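Dretine Bench Frame and Tray: Assembly and Care Guide
Section 4: Setting Up the Propagation Tray
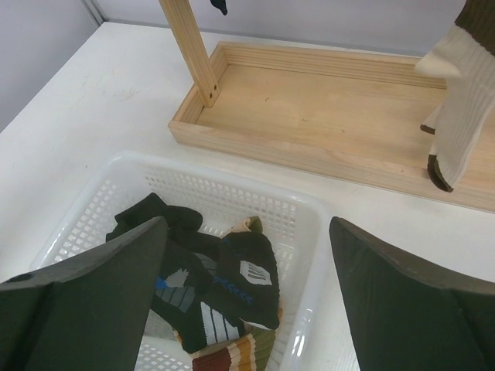
Figure 4. Wooden tray and corner post on a white tabletop.

4.1 Scope

This section covers the siting, lining and first filling of the Dretine propagation tray for indoor seed raising. It applies to the standard and wide models. Assembly of the frame is covered in Section 3 and must be completed before the tray is filled.

4.2 Before You Begin

Select a level surface capable of supporting the filled weight of the tray. A filled standard tray weighs around 47 kg. Folding card tables and glass-topped furniture are not suitable.

The tray should receive bright, indirect light for most of the day. Keep it clear of heaters, ducted outlets and evaporative coolers. Leave a gap of at least 70 mm between the rear posts and any wall.

You will need:
Tray liner (supplied)
Coarse perlite or washed gravel
Seed-raising mix
Phillips head screwdriver
Spirit level
Clean cloth

4.3 Fitting the Liner

1. Wipe the inside of the tray with a dry cloth. Do not use detergent or methylated spirits on untreated timber.
2. Check that all post screws are seated. Tighten by hand only.
3. Unroll the liner and let it lie flat at room temperature until the creases relax.
4. Lay the liner in the tray with the printed side facing down. Work from the centre towards the corners.
5. Fold the corners inwards. Do not cut them.
6. Press the top edge of the liner under the retaining clips.

CAUTION: Do not staple or tack the liner. A pierced liner will allow water into the base and is not covered by the warranty.

Note: Small knots and variations in colour are natural in softwood and are not considered a defect.

4.4 Filling

1. Place the spirit level across the tray in both directions and adjust the feet as required.
2. Spread perlite or gravel evenly over the liner to the lower mark.
3. Moisten the seed-raising mix in a separate bucket until it holds together when squeezed.
4. Add the mix to the upper mark and level it by hand. Do not compact it.
5. Leave the tray for 24 hours before sowing, then recheck the level.

WARNING: Potting and seed-raising mixes may contain harmful micro-organisms. Wear gloves and a P2 mask, open bags away from the face and wash hands thoroughly after use.

WARNING: Never move a filled tray. Remove the mix first.

4.5 Watering

Apply no more than 200 mL at a time, using a fine rose. Check the drainage layer every 7 days. If water is standing above the lower mark, stop watering until it has cleared.

Grow lights must be fitted only to the crossbar described in Section 6. Keep all electrical leads and power boards clear of the tray and off the bench surface.

4.6 Replacement Parts

Liners, clips and post screws may be ordered through Sandhu Garden Supply, Meltham. Quote the model code stamped on the underside of the tray.

Section revised 2021-11-02. Technical review: Mehwish Tarar.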